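The Case for the Beat-Up Table

I bought the table in July, from a garage on Lalura Street, for 167 dollars, and I carried it home with my brother-in-law walking backward the whole way and telling me to slow down. It was three blocks. We stopped twice so he could complain properly. By the time we got it up the front steps I had already scraped one leg on the railing, and I remember feeling weirdly relieved, the way you do when somebody else spills wine at the party first.

I should back up. We'd had the same table for 13 years before that, a wobbly thing from a store that has since closed, and its last act was to drop a leaf into my lap during a birthday dinner. (Nobody hurt. The lasagna was a loss.) So we were shopping, and I had never in my life shopped for a real table. I thought you went to a place, you sat down, you put your elbows on a few of them and you picked one.

You can do that! I did it. I spent most of a Saturday at Tandano, the big furniture store out past the interchange in Moren, putting my elbows on things. There was a walnut one I loved. It had rounded corners and legs that angled out a little, like a deer about to run. I ran my hand down the length of it and it was so smooth it almost felt damp. Then I turned over the tag and it said 3,852 dollars, chairs not included, and I took my elbows off.

The price was a shock, sure, but what really put me off was the care booklet. The salesman was a sweet kid, and he handed it to me like a hospital discharge packet. No hot dishes. No cold glasses. No writing on paper without a pad under it. Keep out of the sun. Rotate your centerpiece. I don't have a centerpiece. I have a bowl with a dead flashlight and four clementines in it, and I suppose I could rotate that. But I stood there trying to picture my family around this table, and all I could see was me, hovering, with a stack of coasters, for the rest of my natural life.

I grew up in a house like that. My mother had a dining table with a felt pad on it, and over the felt pad a plastic sheet, and over the plastic sheet a tablecloth, and over the tablecloth, at holidays, a second tablecloth. I was in my twenties before I saw the wood. It was very pretty. It looked exactly the way it had looked the day it came off the truck, and when we sold the house none of us wanted it, and I've thought about that more than I expected to.

My grandmother's kitchen table was the other kind. It was pine, I think, under everything. One end had a row of little crescent dents where she'd clamped her pasta machine, and there was a scorch the shape of an iron that everyone blamed on my uncle. I learned to read at that table. I also carved a letter J into the underside with a butter knife and a lot of patience, and as far as I know it's still there. That one, four cousins fought over. It went to the one with the truck.
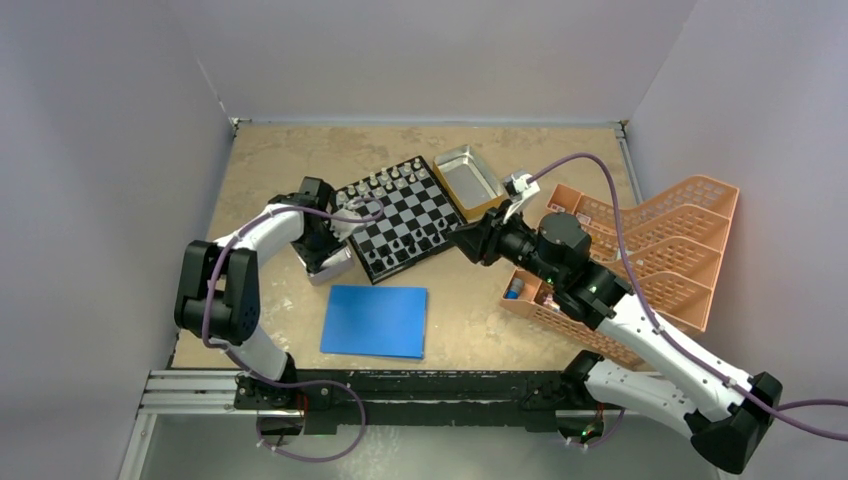 Wear has a pattern to it, and once you start noticing you can't quit. People put things down in the same places, they lean in the same places, and the surface keeps track. Chairs shove into the same few inches of edge. Look at the tabletop under the chessboard in the photo, tan and mottled, with its paler scuffs and blotches, a good many of them over along the far edge. I find I like a surface like that better than I like the walnut one, and I did truly love the walnut one. It looks like a place where you could put something down without asking. I'd deal cards on it, or do my taxes on it, or let a nine-year-old loose on it with glue.

So back to the garage on Lalura Street. The seller was a retired bus mechanic who was moving in with his daughter, and the table had been his workbench for a while, and before that his dinner table, and before that somebody else's. He apologized for it the entire time I was looking. He pointed out the ring by the corner. He pointed out a patch where the finish had gone cloudy. He got down on one knee, which took a minute, to show me a crack in the apron that I would never have found. I kept saying it was fine and he kept finding more things wrong with it, and at last I more or less pushed the cash into his shirt pocket.

And then, naturally, I got it home and panicked.

The thing about a scratched table in a garage is that it's surrounded by a garage. In my dining room, with the lamp on, it looked rough. My husband walked around it with his hands behind his back like a museum guard. "It's got character," he said, in the voice he uses about my cousin's boyfriends. I decided right then that I'd strip it down and start fresh, and I got as far as pricing sanders before somebody at work gave me the number for Amado Umali.

Amado restores furniture in the back half of what used to be the Christodoulou bakery, and the place still smells faintly of sugar under the varnish, or maybe I just wanted it to. I brought him photos on my phone and expected an estimate. He flipped through them, handed the phone back, and asked me what was wrong with it.

I listed the ring, the cloudy patch, the crack. He nodded at the crack. "That one I'll glue," he said. "What else?"

I said, well, the scratches. He asked whether they caught my sleeve. They didn't. He asked whether food got stuck in them. Only a little, at one end. He told me to scrub that end with a soft brush and some mild soap, dry it well, and put a coat of paste wax on the whole thing. Then live with it for a year, and if I still hated it he'd strip it for me and charge me plenty.

I asked him if he talked a lot of people out of paying him. He laughed and said he had more work than he could get to and he'd just as soon spend it on chairs, which break for real. A table mostly just gets looked at too hard.

He did have opinions about what counts as damage, and I wrote them on the back of a parking receipt. A joint that moves is damage. So is a finish that's sticky, or one that's flaking off into your dinner. If the top is soft anywhere you want somebody to look at it soon. A white ring is usually sitting up in the finish and can often be coaxed out. A black ring has gone down into the wood, and he'd think hard before chasing one, because by the time you've sanded past it you have a dip that holds a marble. Everything else he called mileage.

Mine turned out to have one white ring and a whole lot of mileage.

I waxed it on a Sunday with an old T-shirt. It took the afternoon and two podcasts, and I won't pretend it came up looking like the walnut. The scratches were all still there. But they'd gone sort of quiet, if that makes sense, and the color under them got deeper, and my husband came in with his coffee and, without thinking about it, set the mug straight down on the wood. I watched him realize. He looked at the mug and he looked at me, and I said leave it.

We've had six months of it now. The table has picked up a blue marker streak (mine, I was labeling freezer bags) and a nick from a dropped cast-iron lid, and at the window end there's a place going pale where my daughter rests her left arm when she draws. She has no idea she's doing it. I haven't told her. I like catching sight of it when the sun comes in low and flat in the morning.

What I didn't see coming is how much more we use the room. With the old table we ate and scattered, partly because you never knew when a leaf would let go. Now somebody's at it most of the day. There's been a jigsaw puzzle going at the far end since before Thanksgiving, and we just eat around it. My brother-in-law, who still brings up his back, comes over and plays gin with my husband and slaps the cards down like he's killing flies. At the Tandano table I'd have been across the room with a cloth before the second hand.

I don't want to oversell this. Some old tables are just bad tables. I looked at one online that was described as "loved" and it had a leg held on with a dog leash. Sit at the thing before you pay. Lean on each corner, hard. Get down and look underneath, and if the seller gets nervous while you're under there, ask why. Measure your doorway first, too, and the turn at the top of the stairs if you've got one. Ours cleared the front door by the width of my thumb and I lost some skin.

And if you already own the walnut one and you keep it gorgeous, good for you, I mean it, I'd like to come over. Just tell me where you want me to put my glass.

I did go back to see Amado last week, with the chair my brother-in-law leans back in. Two of its joints move. He wiggled it, winced, and wrote me up a ticket: January 2025, one side chair, reglue, ready when it's ready. Then he asked how the table was. I told him about the marker and the lid and the pale spot by the window, and he wanted to know if I'd be bringing it in to be stripped this summer. I said I'd have to clear off the puzzle first.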